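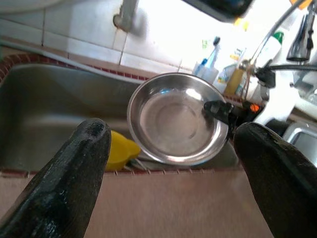

Wondley 公寓公共厨房图集:水槽、锅具与日常整理

首页 > 住宿服务 > 公共空间 > 厨房图集

本图集由 Wondley 公寓住宿服务部编制,供新入住人员、访问学者及短期住客了解公共厨房的设施与使用方式。公寓共有 55 个房间,各楼层住客合用底层厨房。图集以水槽及其周边为主,兼及锅具存放、台面整理、垃圾分类与每日交接。各条目之下附有简短说明,文字以方便查阅为原则,不代替《住宿手册》中的正式条款。

本页内容于2022年3月18日更新。此前的版本编于厨房改造之前,所列柜位和钥匙编号已经失效,请勿继续引用。图集文字由 Rasa Lūse 撰写,Colin Treloar 负责设施部分的核对,锅具清单由 Dace Kuusk 提供。

一、水槽

不锈钢水槽
水槽为不锈钢材质,用于清洗锅具、餐具及食材。使用完毕后,请以软布或海绵顺着拉丝方向擦拭槽底与四壁。钢丝球和含砂的清洁粉会留下划痕,公共厨房不予配备,也请住客不要自行带入。

槽口与边沿
锅具过重或过大时,可先搁在台面上倒去残液,再移入水槽。铸铁锅和压力锅不宜直接放入槽内拖动。边沿与台面相接处的密封条若有翘起或发黑,请在报修簿上登记,由设施组处理。

槽内置物架
金属丝架可放置在槽底,使碗碟与槽面隔开,便于沥水。架子应每日取出冲洗一次,接缝处用小刷清理。架脚上的胶套脱落后,旧套请交值班台,凭旧换新。

排水口
滤网由当日值日人员清空,残渣倒入厨余桶。油脂、米饭和咖啡渣均不得冲入排水管。去年 November(十一月)的一次堵塞,检修时从弯管中取出的主要是凝固的油脂和茶叶,维修期间厨房停用一天。

龙头
龙头出水温度由公寓热水系统统一调节。清晨和晚餐后的用水较为集中,热水可能需要等待片刻。离开时请确认龙头已完全关闭,把手回到正中位置。

二、洗涤用品

海绵
公共海绵由服务部统一采购。洗餐具的海绵与擦台面的海绵分开存放,颜色以值班台当月公示为准。使用后拧干,竖放于沥水处,不要长期留在槽内。已经变形、发黏或有异味的海绵可直接丢弃,并从柜内取用新品。

洗洁精
瓶身按压一次的用量足以清洗一只中号平底锅。补充装放在水槽下方的柜内,倒装时请使用漏斗,并在标签上写明日期。各类洗涤剂一律不得混装。

抹布与擦手巾
抹布每晚收入洗衣袋,由保洁人员送洗。擦手巾只供擦手,擦拭餐具请用素色棉布。住客自备的抹布应挂在个人挂钩上,无名挂放者每周清理一次。

手套
橡胶手套分大小两种,挂在柜门内侧。接触过生肉或清洁剂之后,应先冲洗手套外侧,再脱下晾挂。

小刷与刮板
长柄刷用于杯瓶,短刷用于接缝与滤网,两者不可混用。硅胶刮板适合清理锅底的酱汁和蛋液,先刮后洗,可以明显减少用水。

三、锅具

不锈钢小锅
小锅适合煮面、热汤、焯烫少量蔬菜,也是公共厨房中借用最频繁的一类。内壁保持光亮的办法并不复杂:用后加温水浸泡,以海绵由中心向外擦洗,冲净后立即擦干。锅底出现白色水垢时,可加少量白醋煮开,再静置片刻。

深色手柄
带深色手柄的锅具,洗涤时要留意手柄与锅身的连接处,此处容易积存油渍。手柄松动的锅应停止使用,系上红色纸签后交值班台。手柄不得靠近明火,也不得伸出灶台外沿。

平底煎锅
带涂层的煎锅配有毛毡隔垫,叠放时每两只之间必须垫一片。翻炒请用木铲或硅胶铲。涂层出现剥落的煎锅由 Dace Kuusk 统一登记报废,住客无须赔偿,但请如实说明使用情况。

汤锅与蒸格
大号汤锅用于集体用餐,借用时间超过一个下午的,应提前在登记簿上写明。蒸格与汤锅分开清洗,蒸孔用细刷逐一疏通,完全晾干后再放回锅内。

锅盖
锅盖按口径插在立架上,盖沿的数字与锅底数字一致。玻璃盖不可在高温状态下接触冷水。盖钮松动时可用抽屉里的十字螺丝刀自行拧紧。

焦锅的处理
锅底烧焦后,先关火并使锅体自然冷却,加水没过焦痕,放入一匙小苏打,小火煮十分钟。冷却后用木铲轻轻推刮。仍有残留时可重复一次。处理未完的锅请放在台面右侧的托盘内,附上姓名与房号,不要留在水槽中过夜。

四、沥水与收纳

沥水位置
洗净的餐具放在沥水架上,碗口朝下,刀具尖端朝下插入刀筒。锅具体积较大,请擦干后直接归位,不占用沥水架。午间用餐结束后,沥水架应当清空,以便晚餐使用。

锅柜
锅柜分上下两层。下层放汤锅和铸铁锅,上层放小锅与煎锅,柜门内贴有位置图。位置图由 Colin Treloar 绘制,柜位调整后会随时更换,请以柜内所贴为准。

餐具抽屉
刀、叉、匙、筷各有分格。长柄汤勺和夹子挂在灶台旁的横杆上,不放入抽屉。抽屉底垫可以取下水洗,由周末值日人员负责。

个人储物格
每个房间对应一个储物格,编号与房号相同。格内可放干货、调味料及个人餐具,不得存放已开封的生鲜食品。退房当日请将格内清空,遗留物品保管 19 天,逾期由服务部处置。

公用调味料
盐、糖、食用油和白醋由公寓供应,用完后在白板上写明即可。其余调味料为个人所有,请勿擅自取用。瓶口应擦净再盖,油瓶放回托盘内。

五、台面

水槽旁台面
水槽旁的台面主要用于临时放置待洗和已洗的物品,左侧待洗,右侧已洗。切菜、揉面请移至中央操作台。离开前以湿布擦一遍,再以干布收水,尤其注意龙头根部与墙面相接的位置。

砧板
砧板按用途分为生肉、鱼类、蔬果和面包四类,侧边印有文字标识。用后立即刷洗,立放于架上,板与板之间留出空隙。刀痕过深的砧板由服务部送磨或更换。

小型电器
电水壶、烤面包机和搅拌机放在远离水槽的一侧,不得移至水槽边使用。清洗搅拌杯前须先拔下插头。电器外壳仅可用拧干的布擦拭。

临时放置
台面上的个人物品超过两小时无人看管,值日人员可将其移入暂存箱。暂存箱每晚查看一次,箱内的易腐食品不予保留。

六、垃圾与厨余

厨余桶
厨余桶带盖,设在水槽柜旁。果皮、菜叶、蛋壳和已沥干的剩饭可投入桶内。大块骨头和贝壳归入其他垃圾。桶袋使用可降解材料,由值班台领取。

废油
食用废油冷却后倒入专用油罐,罐满即通知值班台。锅内残余的少量油脂请先用厨房纸擦去,再行清洗。油罐由 Fernex 环境服务公司上门收运。

包装物
纸盒压平,瓶罐冲净,塑料薄膜另行装袋。带有食物残渣的包装归入其他垃圾。玻璃瓶盖应与瓶身分开投放。

七、值日与交接

值日安排
值日按房号轮换,名单贴于厨房门内。值日人员负责清空滤网、擦拭水槽、更换桶袋、关闭窗户及电器。确需调换的,由双方自行商定后告知值班台。

晚间检查
厨房每晚十一时关闭。检查内容依次为水龙头、灶具阀门、电器插头、冰箱门和窗户。检查人在簿上签名,不使用代签。发现无主锅具仍在水槽内,应清洗后归位,并在备注栏写明。

交接簿
交接簿自启用以来已有 1,517 条记录,报修、借用、缺损和建议均记在同一册中。翻阅可知,关于海绵更换和锅盖错放的条目最多。Normunds Pärn 每月整理一次,需要服务部答复的事项抄录在首页。

设施报修
漏水、断电、燃气异味应立即致电值班台,不必等候登记。一般损坏写入交接簿,通常在 2 个工作日内安排查看。报修人如需在场,请注明可联系的时间。

八、集体用餐与借用

周餐准备
由住客发起的集体用餐须提前预约厨房。发起人负责统筹采购、烹饪及餐后清理,并保证其他住客仍有一组灶眼和水槽可用。预约单上的结束时间以清理完毕为准。

Jankauskaitė 厅借用餐具
在二层 Jankauskaitė 厅举行的活动可以借用厨房餐具,锅具原则上不外借。借出时由双方清点,归还时餐具应洗净擦干。破损按《住宿手册》附表处理。

示范课
服务部每学期举办一次锅具保养示范课,由 Austra Žukauskas 主讲,内容包括不锈钢水垢的清除、铸铁锅开锅和刀具磨制。住客可以携带自用的锅具到场。名额有限,报名表放在值班台左侧的文件盒内。

九、与 Mesa 楼的共同使用

Mesa 楼厨房检修期间,该楼住客凭房卡使用本厨房,规则相同。Mesa 楼住客的储物格暂设在走廊一侧,标签为浅灰色。两楼锅具底部的编号前缀不同,归还时请予核对,误放的锅具由值班台每周互换一次。

十、使用说明与更正

本图集可供公寓内部打印张贴。对外引用请注明出处,并保留更新日期。条目与厨房现场告示不一致时,以现场告示为准。

如发现柜位、用品或联系方式有误,请将更正意见交至住宿服务部,写明条目名称和所在小节。涉及锅具清单的意见请转 Dace Kuusk,涉及水槽、龙头和管道的意见请转 Colin Treloar。

相关页面
公共厨房预约办法
值日轮换表
储物格领取与退还
洗衣房图集
住宿手册附表:餐具与锅具赔偿标准

Wondley 公寓住宿服务部
值班台设于底层大厅,厨房钥匙及洗涤用品在此领取

返回公共空间目录 | 打印本页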